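Nilley Young Carers Service

The Nilley Young Carers Service is a support program for children and teenagers who look after a parent, sibling or other relative at home. It is based in Nilley and also covers the neighboring town of Irnlow. The service accepts young people up to the age of 18. Former members can use its advice line until they turn 21.

Background

The service grew out of a homework group at Nilley public library. Teachers had noticed that several students who missed deadlines were cooking, cleaning and giving medication at home before and after school. The library group gave them a quiet room and a later closing time. It was reorganized as a separate service when the county began to fund respite care for families, and it moved into the former Shawky Street school, where it still has its main office.

Referrals

Most referrals come from schools and family doctors. Young people may also refer themselves, and a parent's signature is not needed for a first conversation. A support worker then visits the home and writes a plan with the family. The plan lists the tasks the young person does, which of them should pass to an adult or a paid aide, and what the school needs to know. Plans are reviewed every September, when class schedules change.

In its most recent reporting year the service received 149 new referrals and logged 1,233 hours of one-to-one support. Irnlow families made up the smaller share of both figures.

Activities

Weekly groups meet at Shawky Street and are divided by age. The younger group is mostly games and crafts. The older group has cooking sessions, first aid training and help with college and job applications. Transport home is provided from every session. Day trips are held during school vacations, and respite care can be booked for the relative at home on the same day.

The Irnlow group meets in rented rooms and has a shorter program. A plan to give it a permanent site was dropped when the lease fell through.

Publications

The service publishes a guide for teachers, which covers signs that a student may have caring duties and suggests wording for a first conversation.

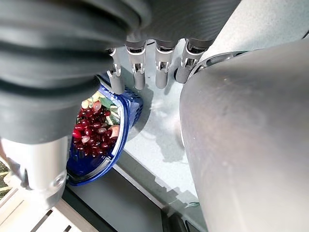 Ulteo Local Encyclopedia | Entry by the Ulteo editors | Last revised 2 October 2019

See also: Respite care; School counseling; Youth advice lines; Irnlow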